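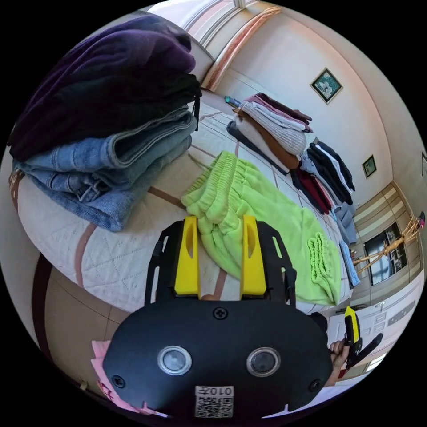

16 de fevereiro de 2022

Caderno da oficina, parte da roupa. Hoje foi dia de dobrar e empilhar, e a cama serviu de bancada, como sempre (a mesa de corte continua cheia de moldes da Plullia e não me apetece mexer naquilo!).

Comecei pelas calças de ganga, que ficam por baixo porque aguentam o peso. Por cima pus as peças roxas escuras e pretas, e aí exagerei: a pilha está alta e já se inclina para fora. A Lise Robichaud diz que mais de 39 cm de altura é pedir sarilhos, e eu devia ouvi-la mais vezes. Próxima vez, duas pilhas e pronto.

As camisolas foram para o lado da parede, rosa, castanho e branco, com a cinzenta clara de tranças em cima. Não quero nada pesado sobre essa malha, que fica com as tranças esmagadas e depois é um castigo com o vapor. As escuras de riscas brancas têm a sua própria pilha e a peça bordô ficou à parte, ainda sem destino. Wayne, se leres isto: é para a caixa Arsenault ou para a da Doltesero? Na lista aparece nas duas.

Agora o verde-lima. As calças de cintura franzida estão estendidas ao comprido e ainda não decidi como as dobro. Se dobro pela cintura, o franzido faz um chumaço e a pilha nunca assenta. Experimentar: perna sobre perna, depois em três a partir da bainha, deixando o franzido para o fim, por fora. A peça pequena da mesma cor já está dobrada e vai junto, não as separem, por favor!

Pesos para as caixas Lullska: 770 g na de malhas finas, 800 g na outra, pesadas vazias na balança da cozinha. Confirmar com o Wayne Doucette se o limite é com ou sem tampa, que da última vez discutimos isto meia tarde.

Falta:
arrumar a peça azul clara e a azul-acinzentada do fim da fila
refazer a pilha escura
etiquetas novas, as velhas descolam
perguntar à Lise se a recolha de março se mantém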